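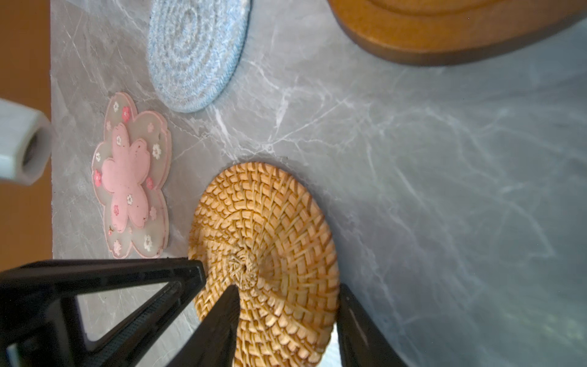
Chapter 3
Mugs, Coasters and Trays

Chapter editor: Bevan Ruddock

The first two chapters dealt with the store cupboard and the sink. This chapter moves to the tabletop. It covers the equipment placed between a hot drink and the surface it stands on, and the order in which mugs and coasters are set out and cleared. Learners preparing for the Torkach Certificate in Household Service should read it together with the practical record sheets at the back of the book.

By the end of the chapter, learners should be able to:
name the common coaster materials and state how each is cleaned;
choose a coaster of a suitable size for a given mug;
load and unload a small tray without dragging it across the surface;
set out and clear a table in the order laid down by the assessor.

3.1 Why the surface comes first

Stone and stone-effect tops are often thought to need no protection. Marble itself marks readily. Coffee, fruit tea and wine can all leave a ring or a dull patch, and a rough mug base can scratch a polished finish. The habit of placing the coaster before the mug should therefore be formed early and kept on every surface, whatever it is made of.
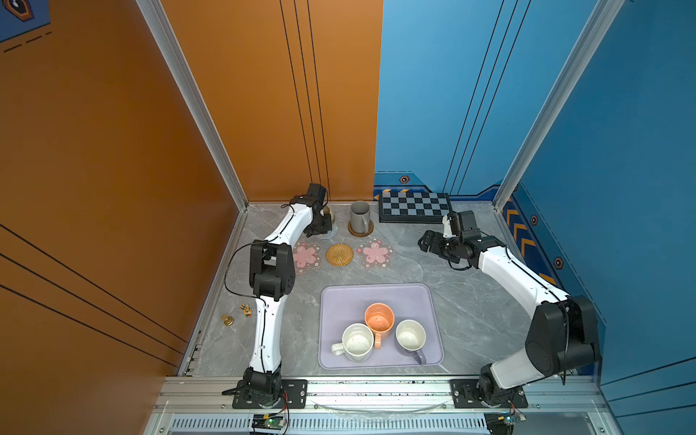
A household set need not match. Cork, rattan, wood, coiled cord and silicone are all in ordinary use and may be mixed on one table, including shaped pieces such as flowers. What matters is that the base of the mug sits wholly within the flat part of the coaster. A wooden coaster with a raised rim will not hold a wide mug level, and the mug should be moved to a flat one.

Cork and rattan are wiped with a barely damp cloth and left to dry on edge. Cord coasters may be washed by hand in cool water. Silicone collects dust and crumbs, particularly along moulded edges, and should be washed in warm soapy water at the end of the day.

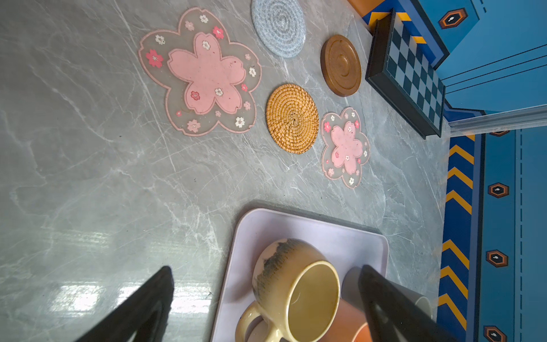
Trays are loaded from the back. The heaviest mug goes to the middle where there is room for it, and handles are turned so that each can be taken without touching its neighbour. In the Avby training kitchens a loaded tray is never left for more than 30 minutes - after that time it is cleared and laid again.

Clearing follows the reverse order. Mugs are lifted first and grouped towards the back of the table, coasters are gathered by material, and the surface is wiped last. Any mug still in use remains on its coaster until its owner has finished.

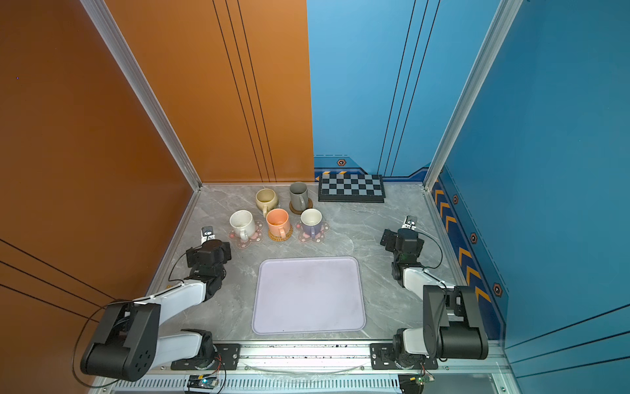
3.2 Terms used in this chapter

Base: the part of the mug in contact with the coaster or table.
Rim: the raised outer edge of a coaster or tray.
Setting: one mug on one coaster, with the handle placed for the user.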